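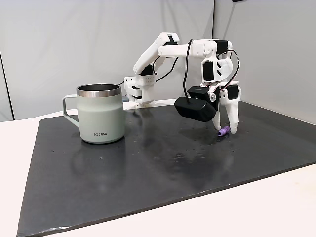
What should be on a desk when you sit down to work? A mat, a mug, and the one thing you're working on.

Blog > Opinion > Rooms and Desks

We use cookies to remember your reading preferences. Accept / Manage

I have become a desk mat person and I want everyone to know it. A big dark one, so big it swallows most of the table. Mine is nearly black, the tabletop is white, and the first morning I rolled it out I stood there grinning with my coat still on!

My old desk in Kemeys was bare white, end to end, and I loved it for a month. Then came the pens, the receipts, the second pair of scissors (why did I own a second pair of scissors?). A bare white surface looks like free parking. Put a dark mat down and suddenly there's a border, and a stray receipt on it looks so wrong that you pick it up without thinking.

The mug gets to stay. I feel strongly about this. Pieter Groen, who shares an office with me in Brestport, says drinks belong on a side table, and he has a whole speech about keyboards. Fine, Pieter. But an insulated mug on the left, where my mouse hand never goes, has done no harm in 3 years, and my coffee is still warm at 1115 when his is a sad puddle across the room. Get one in a soft color too. Sage green against dark gray is just lovely to look at, and you'll be looking at it all day.

Then color in general! I think people are far too timid with small objects. If most of the desk is white and gray, one little purple thing sings. It's easy to find, too, which matters a great deal to someone who once lost a black eraser on a black mat for a week.

Llinos Phillips wrote to me in October to say all this is fussy and that a good worker can work on anything, a tea tray if need be. She has finished 100 quilts on a kitchen table, so I take her point seriously. Still, I asked what's under her cutting ruler and she admitted it was a mat. A big one. Green, but I'll allow it.

So clear the table tonight, all of it, onto the floor if you have to. Lay the mat down first and put back only what you'll touch tomorrow. The scissors can go in a drawer, both pairs.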